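What Is a School Reunion?

A school reunion is a gathering of people who once studied at the same school. Most are held many years after graduation. The former students of a school are called alumni.

At Mallemham School, each class is named for the year it graduated. Every class holds a reunion once every 15 years, in October. The event lasts two days, and as many as 200 people may attend.
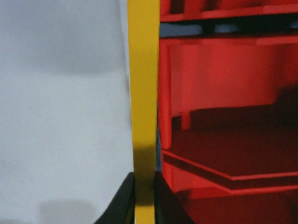 A yellow bar next to a red structure with open compartments.

How do classmates find one another after so long? The school keeps an alumni list. Former students send in their new addresses, and some write a few lines about their work or their families. Those who served in the Army or Navy may add their years of service.

The school also keeps old yearbooks in the Trelomholm Room. Children may look at them with an adult. Ask at the front desk for the year you wish to see.

Words to know
Alumni: former students of a school
Yearbook: a book about one school year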